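Search products Search Go All categories

Dromel Two-Finger Gripper, matched pair
3 min read

We get asked for a gripper that can cope with laundry more often than you might think, and for a long time our answer was a polite shrug. The Dromel pair is the first set we have been happy to put in the catalog for soft goods. It comes as a left and a right, with 60 mm of opening on each, and Florencia Orellana has had both of them working through shirts and baskets since September (she is still not bored with it, bless her!).

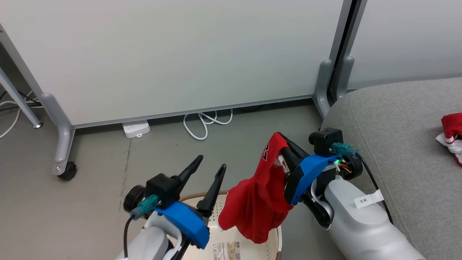 We tried it side by side with the Sitirberg, a fine gripper for boxes and bottles, and one we still sell plenty of. On cloth the Sitirberg's wide pads tended to gather up two layers when we wanted one. The Dromel's narrower tips did better there, though thick towels slowed both of them down, and you will want to spend a little time with the grip force setting before you trust it with anything you love. Pilar Herrera starts at 30 percent and creeps up from there.

The pair runs happily on the Coşkun controller, and on the Grindatow too if you update it first. Leave some slack in the cable at the wrist.

Part no. 124. Spare fingertips come in bags of 10. Call and ask for Pilar if you'd like to bring in your own laundry and try a pair.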